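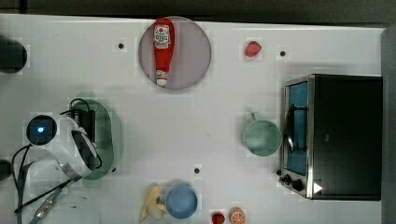 미니 오븐은 벽에서 얼마나 띄워야 하나?
설명서에 적힌 이격 거리를 먼저 따르고, 표기가 없으면 뒷면과 옆면을 손바닥 너비 이상 비운다. 윗면에는 아무것도 올리지 않는다.

1/
작은 조리대에 미니 오븐을 놓는 문제. 지난 10월부터 배치를 바꿔 가며 쓴 기록을 정리한다. 대상은 오븐, 접시, 머그, 소스 병 정도의 일상 물건.

2/
상판은 흰색, 폭 900mm. 오븐은 오른쪽 끝에 고정했다. 문이 왼쪽을 향하므로 왼쪽이 작업면이 된다. 문이 열리는 궤적은 종이테이프로 한 번 표시해 보면 바로 나온다.

3/
상판의 작은 검은 구멍은 막지 않고 쓴다. 물기가 고이기 쉬운 자리라 닦을 때 면봉으로 한 번 더. 실리콘 마개는 Omov에서 개당 900원에 팔지만 지름이 안 맞아 반품.

4/
머그 위치. 오븐 바로 왼쪽은 손이 가장 잘 가는 자리인데, 문을 여닫을 때도 가장 먼저 걸린다. 예열 전에 비우는 것을 원칙으로 한다. 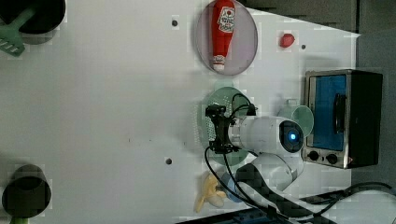 접시 위 케첩, 오븐 왼쪽에 민트색 컵. 왼쪽 위 모서리에 녹색 뒤집개.

5/
케첩 병은 눕혀 두면 뚜껑 쪽에 내용물이 남는다. 보관은 세워서, 개봉 후에는 냉장. 접시를 받침으로 쓰면 흘러도 상판까지 가지 않는다. 테두리가 조금 올라온 접시면 충분하다.

6/
뒤집개처럼 손잡이가 긴 도구는 모서리 쪽으로 보낸다. 작업면 중앙을 가로지르면 접시 하나 놓을 자리가 없어진다. 검은 용기류도 같은 기준. 다만 손잡이가 상판 밖으로 나가지 않게 돌려 놓을 것.

7/
오븐 사용 후에는 20분 두었다가 주변을 닦는다. 유리문은 마른 천, 스테인리스 면은 결 방향. 조절 노브 둘레는 물을 직접 뿌리지 않는다.

8/
Haiyan Xu 님이 선반을 추가하면 어떠냐고 물었는데, 오븐 위쪽 선반은 열 때문에 제외했다. Wasent 벽걸이 레일은 왼쪽 벽에 다는 조건으로 검토 중. 가격 4000원, 고리 2개 포함.

9/
레일 설치 전 치수:
상판 폭 900mm
고리 2개
뒤집개와 국자만 걸 예정. 컵은 걸지 않는다.

10/
딸기는 상판에 바로 두지 말고 작은 그릇에. 씻는 것은 먹기 직전. 오븐 옆은 온도가 올라가므로 과일 자리로는 맞지 않는다.

11/
레일은 다음 주에 단다. 구멍 간격을 재고 나서 이 글 아래에 이어 쓴다.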